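About Us

Welcome, and thank you for finding your way to this page. Most people who come looking for us want the timetable or the fees, and both of those have pages of their own, but if you have a few minutes and perhaps a cup of something, we would love to tell you who we are and how a language school came to be sitting above a bicycle shop in Fendport.

How it began

The Guillot School of Languages takes its name from a street and not from a person, which disappoints people a little when they ask. Our founder, Gunther Hollmann, came to Fendport to work as a translator for the harbour office, and rented a room in Guillot Street with a sloping floor and a very good view of the ferries. He had a neighbour who wanted to learn enough German to write to her son-in-law's parents, and then the neighbour had a sister, and the sister sang in a choir that was planning a trip. By the end of that first winter he was teaching eleven people in a room meant for one, with the choir sitting along the edge of the bed and the latecomers on the stairs!

He gave up the harbour office the following October. We still have the first register, a green cash book with the names down one side and what each person had paid down the other, and a fair number of those payments are written down as eggs, jam or "mended coat". Gunther taught every class himself for four years, German in the mornings and English for newcomers in the evenings, and then his first real colleague joined him for French and the bed was finally moved out.

We left Guillot Street when the ceiling did, but we kept the name. Our present home is the two upper floors of the old Undex building on the corner of the market square. Undex made oilskins and sou'westers for the fishing fleet, and the long room at the front, where we hold our conversation evenings, was the cutting room. The big table stayed with the building (it would never have gone down the stairs) and you can still find the measuring marks along one side if you run your hand over the wood.

What we teach

We teach German, French, Spanish, Italian and English, along with a small and very loyal Dutch group which has met on and off for so long that we think of it more as a family than a class. In an ordinary term we have 170 learners across all levels, and no group is ever larger than eight. We have been asked many times to raise that number and we have always said no, and I expect we always will. With eight people round a table everybody gets to speak, and the shy ones get to speak before they have had time to worry about it.

Beginners start by talking. The first lesson has no book in it at all, only names, greetings, where you live and what you had for breakfast, and you will go home able to say a handful of things properly and out loud. The book comes out in the second week. Grammar follows along when it is needed, in small helpings, and our teachers are very patient about explaining the same thing for the third or fourth time. Some of them learned these languages as adults themselves and remember perfectly well what it was like.

People sometimes telephone us rather anxiously to ask whether they are too old, or whether it matters that they were hopeless at school. Our oldest beginner was eighty-three when she took up Italian, and she went on to finish two full years and read a whole detective novel, which she then lent to everybody else with the murderer's name very kindly not underlined. So please do ring, and please don't be anxious.

How the terms work

There are three terms in the year and each course runs to 24 lessons, usually two a week in the evenings or one longer one in the daytime. If you miss a lesson through work or a poorly child, you may join another group at the same level that week, provided there is a chair. You only need to let the office know beforehand, and a message on the answering machine is quite enough.

Before you join anything above beginner level we will invite you in for a chat. It is a real chat and there is nothing to fill in. One of the teachers will sit down with you, ask you about your job and your garden and where you last went on holiday, and gradually make the questions a bit harder until you start to laugh or run out of words, and then we know where to put you. If the level turns out to be wrong you can change in the first fortnight, and plenty of people do.

Lessons last ninety minutes with a break in the middle. I mention the break because many of our learners say it is their favourite part, and it's where a good deal of the learning happens. Everyone drifts out, the different classes get mixed up together, and you will hear somebody ordering an imaginary train ticket in Spanish from somebody who is only there for French. There is tea and coffee for anyone who wants it, cold water too, and on the last evening of term people bring cake from whichever country they have been studying, or at any rate from a recipe in that language. The German groups have a rather unfair advantage here. 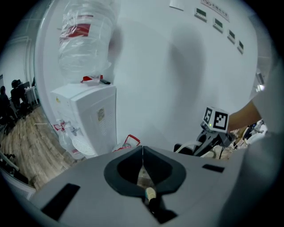 The Cetevville exchange

We are especially proud of our friendship with the town of Cetevville. It began with one letter from a retired schoolteacher there, who had seen our name on a choir programme and wondered whether any of our French learners might like a pen friend. She got fourteen replies. Now a group of us goes over every other spring and a group from Cetevville comes to us in the year between, and everyone stays in family homes, which means real breakfasts and real conversations with real grandmothers who do not slow down for anybody.

You don't need to be fluent to go. You need to have finished one full year of French and to be happy to muddle along, and we hold three evenings beforehand so that the travelling group can get to know each other and practise the useful things, like how to say that you have had quite enough to eat. The fee covers the crossing and the coach, and we keep a small fund for learners who would find it hard to manage otherwise. A quiet word with the office is all it takes.

Our library

On the top floor there is a room lined with books in all our languages, most of them given by former learners and by families clearing a house. You may borrow two at a time for as long as you need them. There are children's books (wonderful for beginners, and nothing to be embarrassed about), cookery books, a great many thrillers, and a shelf of old travel guides in which nearly every restaurant must have closed by now. New members are welcome even if they are not taking a course, and the yearly ticket is 40 pounds, or free to anyone enrolled with us.

Where we are today

Gunther stepped back from regular teaching when he turned seventy, and says he is retired. He still takes the advanced German reading group, still comes in to water the geraniums on the landing, and still corrects the spelling on our noticeboard in very small neat pencil. The rest of us are a team of nine teachers and two people in the office, and between us we have lived in more places than we could easily fit on the map in the hallway.

We do hope you will come and see us. Visitors may sit in on any lesson once, free of charge, as long as the teacher knows to expect you. The entrance is the blue door to the left of the bicycle shop, and the bell is rather quiet, so give it a good long press. The stairs are steep, and for anyone who would find them difficult we run groups on the ground floor of the library across the square, at the same price and with the same teachers. The office is open on weekday afternoons during term and we answer letters as well as emails, in whichever of our languages you care to write.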